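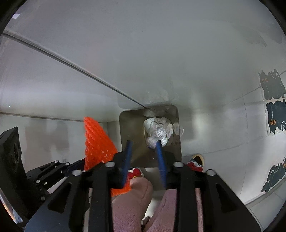
Search this notebook Enter keywords Go

2022-08-30
Entry: hand-held gripper work, packaging waste and small refuse

The purpose of this entry is to record how the sorting work is now divided, and what has changed for staff since Vallura agreed to the trial. It is intended for colleagues at the bench and for the Uder site, which will begin the same work in October.

Before the trial, clearing up after meals was a shared duty that took up the end of each shift. Under the present arrangement, two members of staff perform the clearing with the hand-held grippers, and the recordings are used to prepare the automated station. The work is slower than clearing by hand. A session is planned at 500 pickups, and the total to date stands at 2547.

Soft items remain the main difficulty. Clear plastic bags and foam fruit nets change shape under the fingers, and operators have asked that these not be left to the end of a session, when wrists are tired. I have accepted this request.
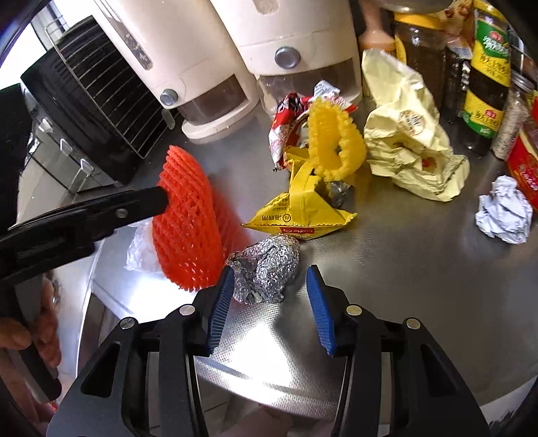

Entered by: Tiago Seixas, bench notebook, Nestar

Crumpled foil on the steel counter is to be approached with the fingers open on either side and closed slowly. Glare on the metal makes the edge of the ball hard to judge, and operators should take the time they need. Sauce bottles and jars are not waste and stay where they are.

Staff concerns noted this week:
Hours. The session counts as paid working time, including setup.
Breaks. One break after every 3 trays — the Dreßler schedule is withdrawn.
Duties. No position is to be removed when the station starts. Written confirmation from Vallura is still outstanding.

Open: finger pad wear, second log sheet, training dates for Uder.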